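Dralbridge Neighbors Help Board
Home > Kids and Play > Toys and Games

Woven placemat under play food: how do I keep it clean and stop it sliding?

Posted by gastska_mom
22 December 2021

We set up a play table with a black top in November and put a big beige woven placemat on it for the pretend food. The mat has a fine weave with a wavy pattern in it. The kids set it like a real table with a plate, a fork, knives, the bread, and whatever fruit they like that day. It looks nice and they play longer than they did when everything lived in a bin.

Two problems. The mat slides on the table top. By the end of the morning it is always turned at an angle and things are hanging over the side. Taping the corners held for a day and left gum on the black surface, which I then had to scrub off.

The other problem is dirt. The weave holds crumbs and marker dust, and there is a gray patch near one corner that will not come out with a wipe. I don't know if I can soak this kind of mat. The tag is gone. I think it came from Haslinger but they don't carry it anymore.

I would also like to know how other people wash the food itself. Ours is a mix. Some pieces are smooth and some have texture, and the butter is a box with printing on it that I don't want to ruin. I have 20 pieces out at a time and the rest in a closet.

Photos of the mat and some of the food, a few of them close up:
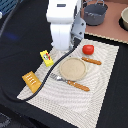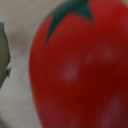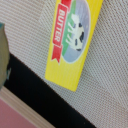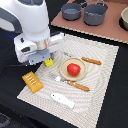 I would rather keep this mat if it can be saved. If the answer is to get a vinyl one, I can live with that, but the kids like the feel of this one and I already had it.

3 replies

hino_street_daycare
Shelf liner. Get the open, rubbery kind that comes on a roll, not the sticky kind. Cut it an inch smaller than the mat on all sides so it doesn't show, and lay it underneath. We have done this on all our play tables and the mats stay put unless a child pulls on one. Wipe the table first, because liner doesn't grip on dust.

For the tape gum you may have left, a little cooking oil on a paper towel, leave it a few minutes, then dish soap. Try it somewhere out of sight first.

As for the mat, it depends on what it is made of. Put one drop of water on the back. If it beads up and sits there, it is probably a plastic weave, and you can wash it in the tub with dish soap and a soft brush. If the drop soaks in, it is cotton or paper or some plant fiber, and I would not soak it. Paper ones come apart. Shake it out, vacuum it with the brush end, and dab the gray spot with a damp cloth and a bit of soap. Brush along the weave and go easy at the edges, which is where they start to fray. Dry it flat. If you hang it over a rail it will keep the bend.

Food: solid plastic pieces go in a sink of warm soapy water once a week here, then rinse and air dry on a towel. Squeeze any hollow pieces before you put them away. If water comes out of a seam, that piece should be wiped from then on and kept out of the sink. Painted wood gets a damp cloth only. Treat your butter box the same way, even if it is plastic, because printing rubs off. Don't scrub the letters.

tallpines3000
just buy a new mat they are cheap

backporch_reader
I agree with the shelf liner. One thing to add on the dirt: turn the mat over every couple of weeks if both sides look alike. Ours wore in one spot where the plate always went, and turning it helped.

We also put fewer pieces out. 20 was a lot for my two, and most of it ended up on the floor and came back with lint on it. With 7 on the mat and the others in a basket next to the table, there is less to wash. They swap things when they get bored.

I would skip bleach on the gray patch. I used it on a beige mat once and got a yellow ring that was worse than the stain. Baking soda paste took out marker for me, but that was on a plastic one, so do the water drop test first.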